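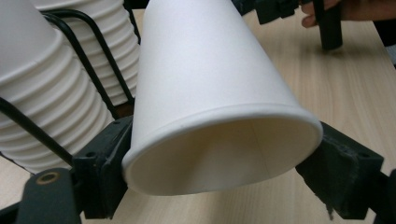

How I set up money checks for a small youth sports club

When I took over the books for our soccer club I got a shoebox, a debit card and a login written on a sticky note. That was the whole handover! We had 46 kids signed up at the time and one person doing everything with the money, from paying the refs to running the snack stand cash to the bank. I'm not saying anything bad ever happened. I just didn't want to be that one person, so I set up a few simple checks over a couple of evenings, and you can do the same.

Step 1. Get two people on the bank account

Call the bank and ask what they need to add a second signer. Ours wanted meeting minutes with both names in them, so we voted at the August meeting and I brought a printed copy to the branch. Darnell Gallagher is our second signer now. Ask for read-only online access too, for one more parent who can't move any money at all (ours is Sigrún, and she looks at the account more than I do).

Step 2. Count the snack stand cash twice

Two people count at closing time, separately, and each writes down a total before they talk to each other. If the totals don't match, count again. Then both sign the slip and it goes in the bag with the cash.
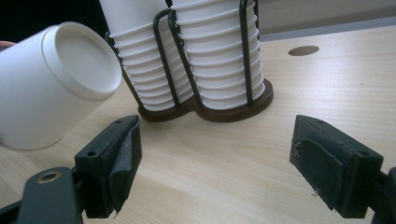
Use a fresh slip for every game, even the slow ones. On our first try the two totals were 382 dollars and 375 dollars, so we were off by 7, and we found the missing bills stuck to the bottom of the cash tray. Write the starting float on the slip before the stand opens - I forgot this twice and had to guess, which kind of ruins the point.

Step 3. Write down what the card is for

Make a short list of what the debit card can buy without asking anyone. Ours says field paint, ref fees, balls, first aid stuff and snack stand supplies. Anything else needs an email okay from the second signer first. Save those emails in one folder. I use a plain spreadsheet for the log because the fancy app we tried, Plodach, wanted a receipt photo in a format my phone didn't like, and I gave up after 9 tries.

Step 4. Have somebody else open the statement

Once a month, Sigrún downloads the bank statement herself and checks it against my log. It has to come straight from the bank, so please don't let the person who keeps the books email it over! She marks anything without a receipt and I have until the next meeting to find it.

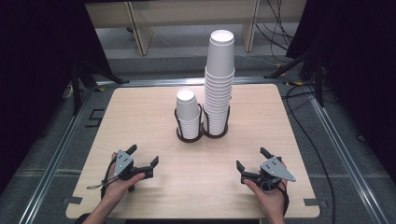 Paper cups, stacked in their holder.

Step 5. Report at every meeting

I bring one page: opening balance, money in, money out, closing balance, plus anything still missing a receipt. Leave time for questions, and put the page in with the minutes. Kittipong Thammasiri asked at our last meeting why ref fees had gone up, and I had to go look, and we'd paid for one game twice. We got the money back the next week.

If your club is bigger than ours you may want an outside review once a year as well. We haven't done that yet, but it's on the agenda for next season.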